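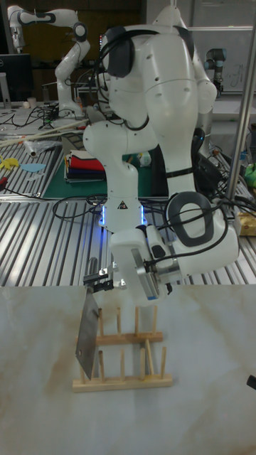

第四章 示范从哪里来

作者:Corrado Dal Bello、Ottavio Grasso 2025年5月30日

搜索本书 请输入关键词 全部章节

4.1 从一把刀说起

把一把切肉刀放到木制碗碟架上,人做这件事几乎不用想。手腕该转多少,刀面该偏向哪边,什么时候松手,这些问题在厨房里从来没有人写成公式。可是只要让双臂机器人来做,每一个问题都会立刻冒出来,而且一个比一个有意思!

前三章里,我们一直假定手边已经有一批数据:观测、动作,按时间排好,干干净净地躺在硬盘里。从这一章起,我们要走进实验室,看看这批数据究竟是怎么来的。我们两个人都觉得这是全书最好玩的部分。算法可以在纸上推导,示范却必须有人一条一条地做出来,做的人手上的习惯、犹豫和小聪明,全都会留在数据里。

本章的例子主要取自我们在 Jimbridge 开设的实验课。课上的任务叫“Barbieri 任务”,内容说起来很短:夹爪握住一件厨具的柄,把它送到碗碟架上方,对准位置,放下,退开。切肉刀是其中最难的一件。它的刀面又宽又平,稍微歪一点就会碰到木柱;刀柄在夹爪里若有轻微滑动,刀尖处的偏差会被放大好几倍。也正因为难,它特别适合用来讲解什么样的示范才算好示范。

4.2 什么是一条示范

我们把一条示范记作一个序列:

τ = (o₁, a₁, o₂, a₂, …, o_T, a_T)

其中 o 是观测,通常包括相机图像、各关节的角度和夹爪的开合程度;a 是动作,可以是目标关节角,也可以是末端执行器的目标位姿。T 是这条示范的长度,各条之间不必相同。

这个定义看上去平平无奇,但里面藏着一个需要马上做出的选择:动作到底记什么?操作者发出的指令和机器人实际到达的位置之间总有差别。夹爪悬空时差别很小,刀身一旦碰到架子的横杆,指令还在往下走,手臂却被挡住了,两条曲线就会分开。如果只记实际位置,接触时“往下压”的意图就丢失了。我们的建议是两者都记,训练时再决定用哪一个。多存几列数字花不了多少空间,补录一批示范却要花掉整个下午。

另一个选择是从哪里开始、到哪里结束。初学者常常在夹爪张开的一瞬间就按下停止键,于是数据里没有“退开”这一段。用这样的数据训练出来的策略,放下刀之后会停在原地发抖,因为它从来没见过接下来该做什么。请记得多录一小段!

4.3 覆盖与一致

2024年11月的那一轮实验课上,各组一共采集了900条示范,其中105条在检查时被剔除。剔除的原因五花八门:图像和关节数据的时间戳对不上,操作者中途改了主意,刀在夹爪里转了方向却没有重新抓取。翻看这些失败的记录非常有收获,我们强烈推荐读者也这样做一遍。

剩下的示范里又有一个更微妙的问题。有一个小组录了36条,每条都流畅漂亮,碗碟架却始终摆在同一个地方。策略在那个位置上表现极好,架子挪开一掌宽,手臂仍旧走向老地方。另一个小组每次都换位置,可是两位操作者习惯不同,一位从左侧靠近,一位从上方直落,模型学到的是两条路线的平均,恰好撞在木柱上。

前一种情况叫覆盖不足,后一种叫示范不一致。两者常常互相牵扯:人手越多,场景越丰富,做法也越杂。4.5节会介绍 Lemthorpe 小组使用的折中办法,先由全体操作者商定一份简短的动作约定,再各自去变化物体的初始位置。约定里只规定抓握点、靠近方向和松手高度,其余留给操作者自由发挥。

4.4 动手之前

本章的练习需要读者自己采集数据。没有双臂机器人也没关系,配套的 Grestolard 仿真环境里提供了同样的桌面和碗碟架,用键盘或手柄都能操作。

开始之前,先做下面几件事:

1. 空录一段,让手臂静止不动,检查各路数据的时间戳是否对齐。
2. 用一件轻而钝的物体走完整个流程,再换成刀具。实机操作时,人手不要进入双臂之间的区域,急停按钮须有专人看管。
3. 写下你的动作约定,给同组的人看,请他照着做一次。
4. 录13条,停下来,全部回放一遍。

第四步最容易被跳过。回放时不妨把速度调慢,盯住夹爪合拢和张开的前后,问问自己:如果只给我看当前这一刻的图像,我能不能猜出下一步的动作?猜不出来的地方,模型多半也学不好。我们第一次认真回放自己的数据时,在椅子上坐了一整个晚上,笔记写满了好几页,第二天一早就改掉了相机的位置。

下一节从遥操作的几种接口讲起,先看主从臂,再看手持设备。

联系编者 | 版权所有 © Jimbridge 教材组 | 返回顶部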